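Speaker notes — The spice shelf talk, Ollbridge, 27 Apr 2018

Slide 1. Title. Wait for the back rows to sit down. Say thanks to Ollbridge for the room. The talk is about storing seasonings in a small kitchen, and questions are welcome as we go.

Slide 2. Where I started. In January I emptied every cabinet at home and found 21 seasonings, three of them cumin. Oldest one had a sticker from a store that has since closed. Pause here, people usually laugh and then look guilty.

Slide 3. Sort by how often you reach for it. Daily, weekly, the rest. Daily goes at the front edge, label out. Weekly goes behind or up one level on a riser. The rest can live in a drawer away from the stove.

Slide 4. Packages come in different shapes, so line them up before you buy any racks. A pouch of taco seasoning, tins of black pepper and smoked paprika, a screw-cap jar of bagel blend — all from one store, and the heights don't match. A small slatted stand behind the row gives you a second level.

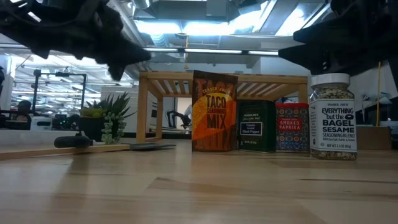 Ruwan Sultana disagrees with me on keeping the original packages, and I read the note out in full: decant everything into the same square jar, write the date on the lid, and the shelf takes half the space. Pouches fall over as soon as they're half empty. Tins I can live with.

My answer: fair on pouches. Clip them, or stand them between two tins. With decanting you lose the directions on the back, so cut that panel out and tape it to the jar.

Slide 5. Measuring. Inside width of the shelf first, then depth, then the tallest package with its lid open. My shelf is 538 mm wide. I bought a 700 mm rack without checking and had to take it back.

Slide 6. Handout. There are 140 copies by the door. Skip this slide if we're running over.

Questions. Repeat each one into the mic.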